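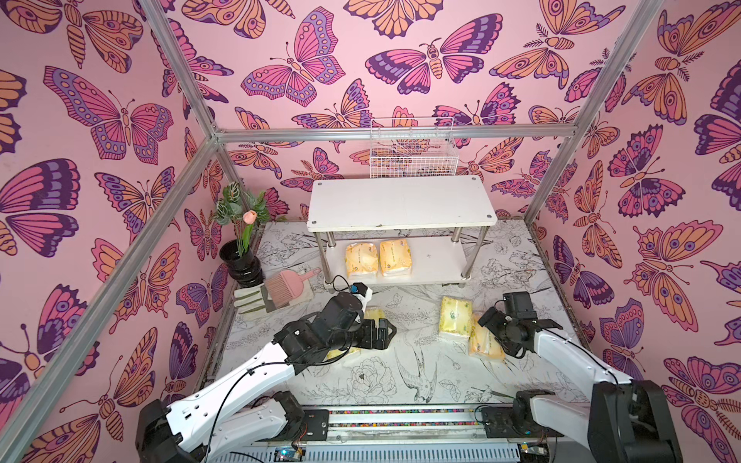

Both arms reaching in by the tissue packs, butterfly wallpaper on every side.

Gripper tests, April 2026

I've been meaning to put this page up since January, when I started swapping fingers on the two arms and comparing them properly. The cell is an aluminum extrusion box with pink moth paper on the walls and a floor full of line-drawn birds and flowers (the busier the background, the more the wrist camera has to work for it!). I'm running the two-finger grippers against soft packs because soft packs are mean – they squash, they slide, and the wrapper shines under the lights.

I tried two sets of fingertips, the Tedano pads and the harder Nisto ones, 40 picks each. Nisto dropped 8, Tedano dropped 6, so I'm not ready to call a winner. The Nisto tips did feel better on packs lying at an angle, and I love how easily they come off.

The shelf is staying in for the next round. Picking from the floor is one thing, but the lower tier is tight and I keep having to bring the wrist in flatter than I'd like. I also want to slow the Dramani controller down on the approach and go for 300 picks in one long run. More pictures when that's done!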